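Subject: Re: [branch-staff] Shelving pilot, what happens after August
From: Silvana Godoy

Before anyone votes on extending this, a few things from the children's desk.

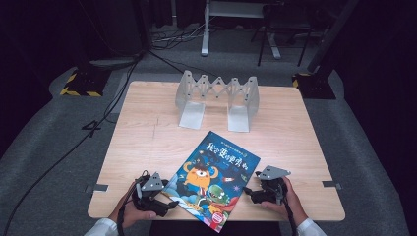 I've now done five shifts on the Drolham project and I still can't get a straight answer about what it is supposed to take off our plates. Mirela wrote on Saturday:

> The first stage is only about teaching the handling. Staff pick up
> picture books with the hand grippers and put them in the display
> stand, over and over, and the system learns from that. Once it's
> good enough, the returns cart and the front displays at Stistmont
> can be done overnight and all of you get that time back for
> families. Nobody's hours are being touched. I'd ask people to give
> it a fair chance before deciding they hate it.
>
> Mirela Medeiros

I don't hate it. The people running the sessions are polite and the work isn't hard. But "get that time back" is a phrase I have heard before. When the self-checkout machines came into Dalgleish we were going to get time back too. What we got was one fewer person at the front on evenings, and whoever was left spent the shift clearing error messages and showing people where to put their card.

So, some questions I'd like answered on the list, where everyone can read them.

Who is covering the desk while we do this? A session is 30 minutes on paper. With getting set up and starting over when something slips, mine have all run longer. Florencia was alone with story time and the phone during two of them.

Is the handling counted as work? Raíssa's wrists were sore after her second week. Squeezing a grip all morning is different from shelving, where you at least walk around and reach for things. I asked about breaks and was told to "take them as needed." I'd like that in writing, with an actual number of minutes.

What is a machine going to do with a picture book that's been chewed? Our books come back sticky, with torn jackets and half a cracker in the middle. The books we practice with are not like that. I catch damage because I'm holding the book and flipping through it on the way to the shelf. If the cart gets done at night, that check has to happen somewhere, and I'd bet it lands on the opening shift.

Also, choosing what goes face out is part of my job. A kid who is scared of starting school gets handed the book about being brave because I put it out that morning, knowing she was coming in. I can't tell from anything I've read who picks the titles under the new plan. Todier's summary says "display optimization" and leaves it there.

Mirela is right that no hours have been cut. The pilot hasn't replaced any work yet, so there was nothing to cut. I'd want the promise to cover the 36 months of the contract, and I'd want it to come from whoever signs the budget.

Silvana Toledo asked me privately if I would vote no. I would vote to wait until we have answers to the above. If the extension can't wait that long, then yes, no.

I'm at Dalgleish until 3 most days if anyone would prefer to talk by phone.

Silvana G.
Children's desk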